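# Perguntas frequentes: Mostra de Cinema de Terror de Riltosby

Chegou aquela altura do ano em que a nossa caixa de correio enche, e ainda bem! Juntámos as dúvidas que mais aparecem sobre a mostra de outubro.
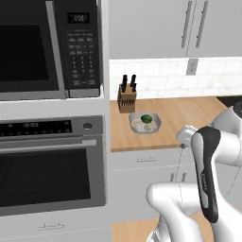

Se a sua pergunta não estiver na lista, escreva-nos na mesma. Respondemos a tudo, mesmo às discussões sobre qual é o melhor final de sempre (temos opiniões fortes).

## Que filmes vão passar este ano?

O programa completo ainda está a ser fechado, mas já podemos confirmar o filme de abertura: *A Casa de Hesell*, a nova longa de Wanpen Paisan, numa cópia restaurada da montagem que ela sempre quis mostrar. É lento, é estranho, tem uma banda sonora de arrepiar e estamos em pulgas para o ver numa sala cheia. Haverá também uma sessão de curtas e uma maratona noturna.

## "Nova longa" e "cópia restaurada"? Como é possível?

Boa pergunta, chegou-nos logo no primeiro dia! O filme circulou pouco, numa versão mais curta que a produtora Jitpraphai preparou para as salas. A realizadora voltou ao material, recuperou três cenas e refez a mistura de som. Continua a ser a longa mais recente dela, agora inteira.

## Essa versão é muito mais violenta?

Menos do que se diz por aí. Uma das cenas recuperadas é dura, sim, e dura bastante tempo. As outras duas são conversas entre as irmãs, e para nós são o coração do filme: a segunda metade ganha outro peso quando se percebe o que ficou por dizer entre elas.

## Há limite de idade?

Há. Cada sessão tem a sua classificação, indicada no programa ao lado do título. As sessões para maiores de 18 exigem documento de identificação à entrada, sem exceções, mesmo com um adulto a acompanhar. A sessão de curtas da tarde é para maiores de 12 e é uma ótima porta de entrada para quem está a descobrir o género.

## Onde posso saber se um filme tem cenas que prefiro evitar?

Na ficha de cada filme há uma secção chamada "Antes de entrar", com avisos de conteúdo. Está fechada por defeito, para não estragar surpresas a quem não as quer estragadas. Basta clicar.

## Quantos lugares tem a sala?

São 380, todos numerados. As filas da frente são fantásticas para quem gosta de ser engolido pelo ecrã; quem se assusta com facilidade costuma escolher a coxia. Os lugares para cadeira de rodas ficam a meio da sala, com espaço para acompanhante.

## Quando abrem as reservas?

A 31 de maio, ao meio-dia, na página da mostra. O passe geral e os bilhetes avulsos abrem ao mesmo tempo. A maratona costuma esgotar primeiro, por isso, se é essa que lhe interessa, comece por aí.

## A realizadora vai estar presente?

Vai, e nem imaginam a alegria! Wanpen Paisan apresenta a sessão de abertura e fica para uma conversa com o público no final. A conversa é em inglês, com tradução para português.

## Os filmes têm legendas?

Todos os filmes estrangeiros têm legendas em português. As curtas portuguesas têm legendas em inglês.

## Posso entrar depois de a sessão começar?

Durante os primeiros dez minutos, sim, em silêncio e com a ajuda de quem estiver à porta. Depois disso, não. Na maratona pode entrar e sair nos intervalos entre filmes.

## Posso ir mascarado?

Por favor! Só pedimos que os chapéus altos fiquem no colo durante a projeção e que as máscaras saiam na altura de mostrar o bilhete.

## A mostra também vai a Preston?

Este ano sim, com uma seleção mais pequena. *A Casa de Hesell* faz parte dela. Os bilhetes dessas sessões são vendidos à parte e o passe de Riltosby não é válido lá.

## Fiz uma curta de terror. Ainda a posso enviar?

As inscrições deste ano estão fechadas, mas guarde-a, que queremos muito vê-la na próxima edição. Aceitamos filmes de qualquer país, até vinte minutos, com ou sem diálogos. O regulamento fica disponível nesta página depois da mostra.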